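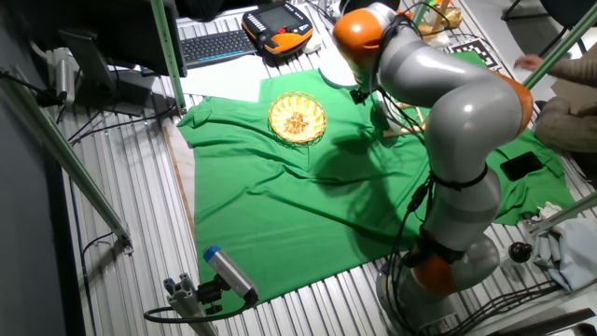
Washing up by hand or by machine: questions we keep getting

Lotdale Kitchen Advice. Last updated Oct 20, 2025

Does a dishwasher really use less water than the sink?
Often, yes, but look at what it's being compared with. The sink in the adverts always belongs to someone who leaves the hot tap running from the first fork to the last pan. If you wash in a bowl and rinse in a second bowl, the gap shrinks a good deal. And a half-full machine run every night is a poor bargain whatever the sticker says.

So how much would I save in a year?
We don't know, and we'd be wary of anyone who claims to. The Verlow leaflet that came through doors here in July promised savings of up to 215 pounds a year. The small print took a household running 21 full loads of washing up a week. We have yet to meet that household. Check your own meter for a fortnight before you sign anything.

Is the eco programme a con?
No, though the name is doing some work. It heats the water less and takes longer, and most of the saving comes from the lower heat. If your plates come out greasy and you run them again, you have saved nothing. Try it on an ordinary load, well scraped, and judge by the plates.

Do I have to rinse before loading?
Scrape, don't rinse. A full rinse under the tap throws away most of the water you bought the machine to save.
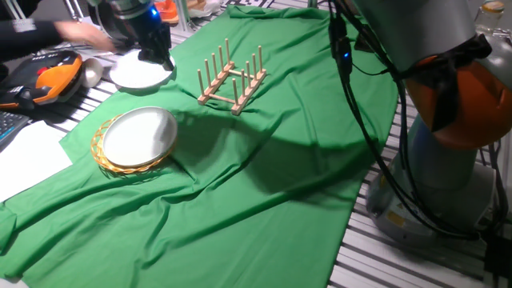
Is air drying more hygienic than a tea towel?
A clean, dry tea towel is fine. The trouble is the one that has hung on the oven door all week and has also done the worktop and somebody's hands. A rack wins mainly by not being that towel. Give plates a gap between them and leave them alone.

Are wooden racks naturally germ-killing?
You'll see this on a lot of packaging. We've asked two sellers what it was based on and got a link to a blog both times. Treat wood as wood: it looks nice, it goes grey and then black if it sits in a puddle, and it wants a scrub and a proper dry now and then. If yours smells musty, no amount of clever oil will sort it out.

Can wicker and rattan be washed up?
Wipe them with a damp cloth and dry them the same day. Don't soak them and keep them out of the machine, even if the label says "easy care" – that phrase means nothing at all. Crumbs in the weave come out with a dry brush.

Is it worth paying for a "self-cleaning" sponge?
No. Cartwright sells one at several times the price of a plain one, and the instructions tell you to rinse it, wring it and replace it monthly. So does common sense, for free.

My plates have grey marks. Are they ruined?
Probably not. Most grey lines are metal rubbed off cutlery, and a mild cream cleaner and a bit of patience will shift them.
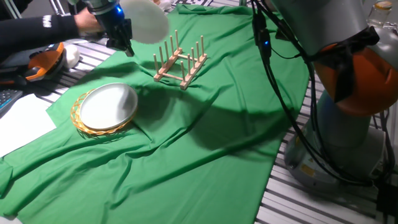

Test a patch on the back first, and go easy on anything with a painted or gilded edge. If a fingernail catches in the line, it's a scratch and it's staying. We'd ignore the special "plate restorer" pastes until one of them can explain how it differs from the cream cleaner.

I've been quoted 1450 pounds for a fitted machine. Is that fair?
Ask for the machine, the fitting and the door panel as separate prices. Skoltbridge readers have sent us quotes where the panel was the dearest part. Also ask what the "free" extended cover leaves out – in one case it was the pump, the door and the baskets.

Do quick washes work?
A 15 minute cycle will freshen glasses. It won't deal with last night's lasagne, and the manual usually says as much if you read far enough.

Do you recommend a brand?
No, and we don't take money from any. Send us the leaflet if you think a claim looks odd and we'll read the small print.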